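Course Materials > Undergraduate > Records and Storage > Handouts
Search this site Enter keywords Go

Records and Storage, Handout 6: Where Things Go

Last revised March 7, 2020. Bring this to the seminar. I will not be printing spares, having seen what happens to the spares.

1. The two questions

Every storage system, from a spice rack to a national archive, answers two questions. Where do I put this? Where did I put this? Most systems are designed by people who are thinking about the first one. They have a new cabinet and a pile of stuff, and they are in a very good mood. The second question gets asked months later by someone else, in a worse mood.

We call the first the cost of filing and the second the cost of finding. You can move cost from one to the other. You can't make it go away, although there is a large industry selling colored tabs on the promise that you can.

2. Three ways to arrange a drawer

By kind. All the tape together, all the string together. Works well until you own something that is two kinds of thing. The reading for this week has four pages on whether a tape measure belongs with tape. Skim them.

By use. Everything needed for one job lives in one place, so you end up owning three pairs of scissors. This is fine. Scissors are cheap and walking is tiresome.

By arrival. New things go on top. It is the system most of us really use, and it does better than it should, as the things you need today are often the things you needed yesterday. Its weakness is the bottom.

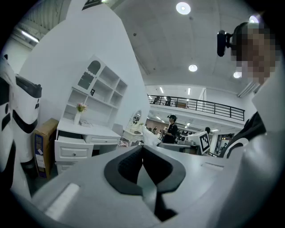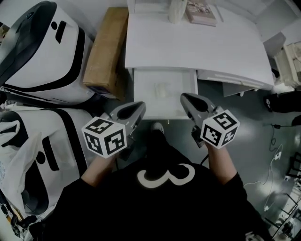

Fig. 6.1 (two views). Hand-held grippers; an open drawer in the second view.

3. The Hunis parts room

Our running case is the parts room at Hunis, which held 1,367 separate items when the stock list was last done properly, in July. The room was laid out by kind. Staff found this tidy and slow, and over time a second, unofficial system grew up on the windowsill. The windowsill was arranged by arrival and held nearly everything anyone wanted.

Management bought a labeling scheme from Clarkell. Each drawer got a code of six characters. The codes were logical, and were printed on a chart, and the chart was kept in a drawer.

For the seminar: work out who paid the cost of filing before and after the labels, and who paid the cost of finding. Then say what you would do about the windowsill. "Remove it" is not a full answer. It was tried.

4. Size

A drawer you can search by looking needs no index. A room of 300 items can usually get by on one person's memory, provided that person is never ill. By 600 the memory starts to bluff. At more than 1,000 you need a written list, and then you need someone to keep the list, and then you need to know where the list is. Treat these as rules of thumb. They come from the Trirano exercise we did in week two, where the bluffing was considerable.

5. For next time

Read Sönmez, chapters 4 and 5. Chapter 4 is about labels and is better than it sounds. Chapter 5 is about shelving and is exactly as it sounds.

Choose one drawer at home, write down what you believe is in it, then open it. Bring both lists. Do not tidy first. I can tell.

Written answers to section 3 go in the tray outside my office, the one marked OUT.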